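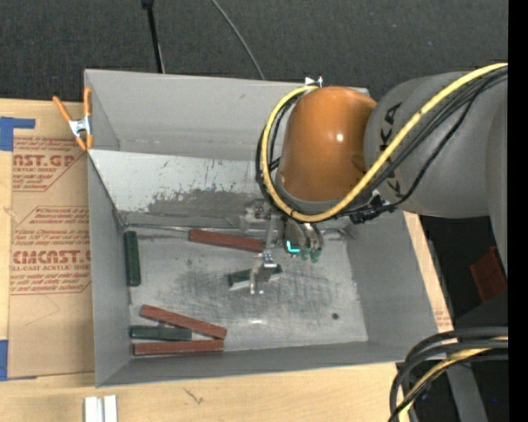
金属製の箱の上に伸びるロボットアーム

## 4. 投票所の受付端末をつなぐ

ここからは受付端末の設定です。うちの町ではDrillhamという名簿照合ソフトを使っていて、私も前回の町議選で初めて触りました。最初はかなり戸惑ったので、つまずいた所も書いておきますね。

1. 端末の電源を入れて、管理者用のカードを差します。画面に「Drillham 受付」と出るまで待ってください。
2. 「投票所番号」に201と入れます。ほかの投票所の人は、配られた封筒の表にある番号を使ってください。
3. Vustar(ラベルプリンター)のケーブルを端末の左側の口につなぎます。右側の口でも電源は入るのですが、印字が始まりません。私はこれで朝の貴重な時間をつぶしました……。
4. 「名簿を読み込む」を押します。4000人分の上限いっぱいの名簿だと、しばらく画面が止まったように見えます。途中で電源を切らないこと!
5. 読み込みが終わったら、右上の人数を紙の控えと見比べます。合っていれば「確定」へ。

> **注意:** 「確定」を押すと、名簿の差し替えには選管の解除コードが要ります。期日前投票の済んだ人に印がついているか、先に見ておいてください。

### 4.1 試し印字

「テスト」を選ぶと受付票が1枚出ます。文字が薄いときは濃度を一段上げてみてください。ロールは1本で400枚なので、午後の混む時間の前に残りを見ておくと気が楽です。試し印字の票は、必ず「無効」と書いて専用の袋へ入れます。

### 4.2 回線が切れたとき

画面の下が黄色になったら、予備回線のZamfirに切り替わるまで30秒待ちます。それでも黄色のままなら、次の順でどうぞ。

1. 「受付を一時停止」を押す。
2. 通信ボックスのボタンを長押しして、再起動する。
3. 緑に戻ったら「再開」を押す。

戻らない場合は紙の名簿に切り替えて、本部に電話です。並んでいる方には一声かけてくださいね。黙って待たせると、列の後ろのほうからだんだんざわざわしてきます。

メモ:旧版の手引きにあるFlerkeroの画面は、今回から使いません。古いショートカットが端末に残っていても、開かずにそのままにしておいてください。

閉鎖後の片づけとデータの書き出しは、5章に書きました。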